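Chapter 7
Care and Setup of the Needle Driver Arms

After reading this chapter, you should be able to mount a wristed instrument on its arm, run the engagement check, recognize cable wear before it affects a stitch, and decide when an instrument must be taken out of service.

7.1 Where the trouble starts

In October, the training lab at Gorelden pulled a needle driver from one of its two-arm practice stations. The trainee, Efe Idahosa, had noted in the station log that the jaws "let go a little" each time he pulled a knot tight. The technician on duty, Rupert Wieser, tested the arm joints first and found no fault in them. He then turned the input discs of the instrument by hand and felt slack in one of them. A drive cable had stretched. The arm had been moving correctly all along, and the instrument had not been following it.

Most faults at a suturing station are of this sort. The arm is stiff and heavily built and seldom needs attention between yearly services. The wrist at the end of the shaft is small, has several joints, and is driven by thin cables under load. It also does the work that shows up any looseness, which is holding thread.

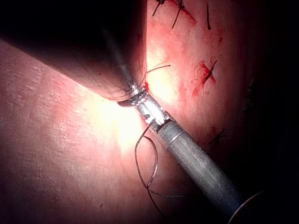
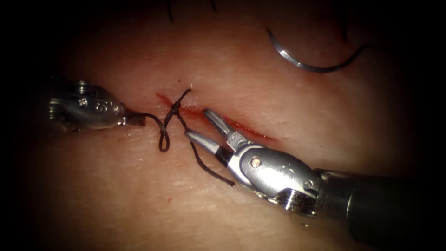 Suturing with wristed instruments.

A driver holding suture must close with enough force that the thread does not slip, but the jaw faces must not have burrs that fray it. These two demands set the limits for everything in the next three sections. A cable set too loose gives a weak grip. A cable set too tight wears quickly and makes the wrist jump when it changes direction.

The Clarnomov driver used in the exercises is rated for 36 sessions. The counter is kept by the station and can be read on the service screen under the instrument's serial number. Do not rely on the counter alone. An instrument that has been dropped, or forced against the other arm, may fail long before its rated life is reached.

7.2 Before mounting

Turn off arm power and wait for the brakes to set. Wipe the carriage plate with a dry, lint-free cloth. Look at the input discs on the instrument and turn each one through its full travel. The motion should be smooth and the wrist should follow at once. If a disc turns and the wrist stays still, tag the instrument, write down the session count, and set it aside for bench testing as described in Section 7.5.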